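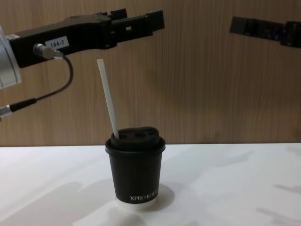 2 min read

Progress report to Funance: household water testing, April

Prepared by Fionnuala Tierney, Munshi Water Project

Sampling of private wells in the upper valley continued under the second grant payment. The target for the period was 100 wells. Samples were collected from 80, and all were delivered to the Zendex laboratory within the holding time set in the sampling plan. The remaining wells are on properties where the owner could not be reached or the access road was closed by high water.

Nitrate was above the drinking water limit in 11 wells. All 11 are shallow dug wells on the east side of the creek. Owners received written results and were offered a repeat test. Arsenic results are still being checked against the laboratory blanks and are not reported here.

The field form was changed during the period. Casing depth and pump type are now recorded on the first page, and the old comment box has been dropped. Earlier forms are being re-entered in the Tedier database. Entry is complete for the lower valley only.

Spending is within budget except for courier charges, which exceeded the line by $400. We request approval to move this amount from printing.

Work planned for the next period: remaining wells, repeat nitrate tests, and a draft map of well depth by parcel. The draft map will be sent to Funance with the next payment request.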